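Rough opal parcels from Jerkberg, worth it or not?

Forum: Buying and Selling Rough

palecreek
Posts: 41
Jun 19, 2022

I've been cutting for three years, mostly agate and jasper, and I want to move into opal. Jerkberg has a parcel listed at $1,730 for 500 grams of mixed rough, sold as "cutter's grade, unsorted." The seller says most of it shows color on at least one face. I have only seen the photos on the listing, and all of them were taken with the stones under water.

Has anybody bought from them? I don't mind some potch in the lot. I mind paying for a lot that is all potch.

grinderbench
Posts: 2,000+

I bought two parcels from Jerkberg. The first was fair. I got a dozen stones I was happy with and the rest went into the practice bucket. The second was poor. Thin color bars, a lot of sand, and several pieces that crazed within a month of cutting.

"Unsorted" is the word I would worry about. Somebody has always been through it before you.

tumblr_tom_not
Posts: 312

I disagree with that last part. I have bought unsorted lots from Pasano and from Jerkberg and both had good stones in them that a sorter would have pulled. Small miners don't have the time to go through everything under a lamp. They wash it, weigh it and sell it.

What you pay for is the chance. If you want to know what you're getting, buy rubs. 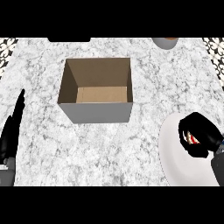 For a first parcel I would spend less than $1,730 anyway. You are going to ruin the first several stones you touch. Everyone does. Opal is softer than what you're used to and heat will crack it before you notice a problem. Buy a small lot of seams for a couple hundred, learn on those, then go back to the big parcel.

palecreek
Posts: 42

What's the difference between a rub and what they're selling? I see both terms on the Pasano page and the price gap is large.

grinderbench
Posts: 2,000+

A rub has had the skin and most of the sand ground off so you can see where the color bar runs. You lose weight but you know what you have. With plain rough you might see a flash on one edge and find out it goes in a millimeter and stops.

Ask Jerkberg for photos of the same parcel dry, in daylight. Water hides cracks and makes color look stronger. If they won't send any, you have your answer.

slabsaw_and_coffee
Posts: 867

Where is the material from? That matters more than who is selling it. If it's from the Jotow diggings I would pass. I cut some in April and it was very pretty and about half of it went cloudy after it dried out. Hydrophane. It drinks up water, and it will drink up dop wax and oil too if you're careless.

tumblr_tom_not
Posts: 313

Jotow material is fine if you let it dry all the way before you cut and you keep your expectations down. I have a pair of cabs from there that haven't changed since I set them.

slabsaw_and_coffee
Posts: 868

A pair out of how many?

tumblr_tom_not
Posts: 314

Out of a small lot. I didn't keep records. I made my money back on it.

palecreek
Posts: 43

The listing doesn't give a source. I wrote to them and asked for that and for dry photos.

cabochon_dan_fan
Posts: 95

Be careful with the per-gram math too. At their price you're paying close to three fifty a gram, and that's with the sand included. If you lose 70 percent to grinding, and that would be a good result, the finished weight gets expensive fast. I paid $4,000 for a parcel of Pandey rough once and I have never added up what I got out of it. I don't want to know.

The Pandey stuff is stable though. I'll say that for it. I had stones from that parcel sit in a drawer for years with no change.

grinderbench
Posts: 2,000+

Agree on Pandey being stable. Colors are mostly green and blue in my experience. If you want red you'll pay for it.

palecreek
Posts: 44

Update. Jerkberg answered. The parcel is part Jotow and part "old stock," and they can't say how much of each. They sent two dry photos. There is color, but less than in the wet ones, and I can see cracks in a few of the larger pieces. They offered to split it and sell me half.

slabsaw_and_coffee
Posts: 869

I'd skip the half too. Whoever does the splitting picks which half you get.

tumblr_tom_not
Posts: 315

I'd take the half if they come down on price. Ask for the smaller pieces. Less money in each one if it goes wrong.

palecreek
Posts: 45

I'm going to pass and get a bag of seams from Pasano. Will post what comes out of it. Does anyone run a softer wheel than 600 for the first pass on this, or is that fine?

grinderbench
Posts: 2,000+

600 is fine. Keep the water on and don't push.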